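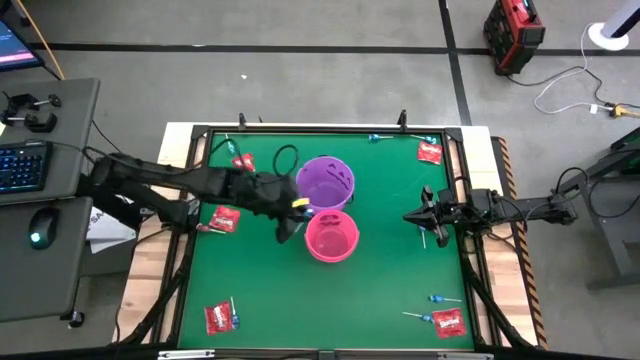

FOR IMMEDIATE RELEASE

Huvden opens its two-arm planning desk to small packing shops

Ceterbridge, 25 Mar 2018

Hi, I'm Kamlesh Pant, and I run the planning desk at Huvden. I usually leave these announcements to somebody with a tidier writing style, but this one is my baby, so you're getting it from me.

Starting now, any packing or sorting business can book time with us before it spends a dime on robot arms. We sit down with your goods and your floor plan, we try a small version of the job on a tabletop cell with two arms, and you leave with a budget sheet you can put in front of your boss or your bank. We're calling it the Joseph Plan, after Joseph Street in Ceterbridge where our first office was (the roof leaked, the coffee was great).

Why do this at all? I've spent years reading quotes for equipment, first as a buyer and now from the other side of the table, and the part that gets people in trouble is hardly ever the arm. It's the stuff around it! The stand. The power. The cable run that has to cross a walkway. The day and a half when two of your best packers are standing next to the cell answering questions instead of packing. I've seen a first-year budget with a beautiful line for hardware and a blank where the setup should be.

So our sheet starts with those lines. Floor space comes first, then mounts and table, then power and cabling, then grippers and spares, then people's time, and the arms themselves go on page two. Some folks find that backwards. I'm fine with that.

We also like to plan around the goods you really handle. A flat packet and a lollipop on a stick are both candy, and both small, and they ask very different things of a gripper. If you sell mixed treat packs, you want to know about that before you sign for a set of fingers. Bring the real product, in the real wrapper, and bring more than you think you need (please, please don't bring me one perfect sample in tissue paper).

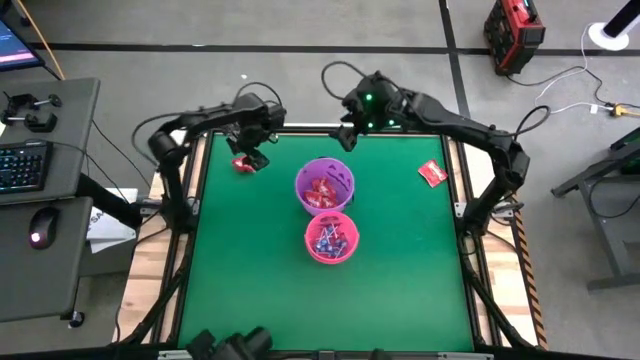 Candy sorting on the two-arm cell: red-wrapped candies in the purple bucket, lollipops in the pink one.

Now the money, which is what my inbox is always full of. A planning session costs $894. That covers the sit-down, the tabletop work and the finished sheet. If you'd like us to come out and measure your floor, the site visit is another $422 anywhere within a day's drive of Ceterbridge. If you go ahead and order a cell through us before the end of September, we take the session fee off the bill. The visit fee stays put, as the van doesn't run on goodwill.

For shops that want to try before they buy, we're adding a monthly rental on the tabletop cell at $3195. It comes with both arms, the table and the stands, plus phone help during business hours. Delivery is quoted separately, and so is any electrical work at your end. Check with your landlord about that early! I mean it, I've lost whole months to landlords.

There are nine rental slots in this first round. Our Jadunberg office gets its own round later in the year, and I'll send word when the dates are firm. If you're closer to Jadunberg and can't wait, you're welcome to travel to us and I'll find you a decent lunch.

A few things I'd love you to have ready when you call. Know how many items you pack in an ordinary week, and in your worst one. Know who will look after the cell when it stops, by name, and ask them before you volunteer them. Have a rough sketch of the floor with doors and outlets on it, and pencil is fine. And have a number in your head that you'd be unhappy to go over. You don't have to tell me what it is right away, but the conversation goes a lot faster once you do.

We may also tell you to hold off. I've done it before and the sales side forgave me eventually. Plenty of small shops would do better with a new table layout and another pair of hands for the busy season, and if your sheet comes out that way, you keep it and we shake hands.

Sessions are booked by phone or at the front desk in Ceterbridge, first come, first served. Ask for the Joseph Plan, or just ask for Kamlesh.

Press contact: Kamlesh Pant, Planning Desk, Huvden, Ceterbridge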